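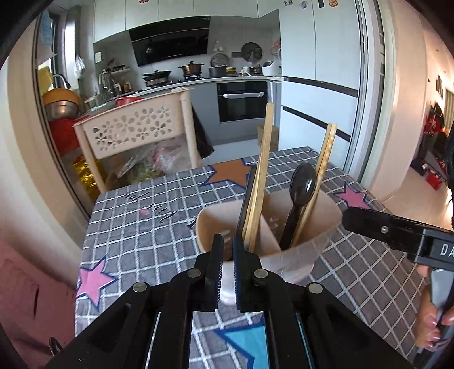

Chopsticks are a pair of equal-length sticks used for eating and cooking, and I'd argue they're the best kitchen tool you can own for almost no money. They started out in China as cooking tools, for reaching into hot pots, and only later moved to the table.

Styles vary a lot by country. Chinese ones tend to be long with blunt ends, Japanese ones are shorter and taper to a point (great for picking bones out of fish!), and Korean ones are usually flat and metal – I still drop things with those.

Wood and bamboo grip best, especially if the tips are a bit rough. Wash them by hand, dry them standing up, and toss any that split.

Manners matter too. In Japan, don't stand them upright in a bowl of rice, as that's done at funerals, and don't pass food from one pair to another. My friend Marama Quinlan taught me to hold the bottom stick still and move only the top one – it took me most of February to get it.

See also: Spoon, Fork, Rice bowl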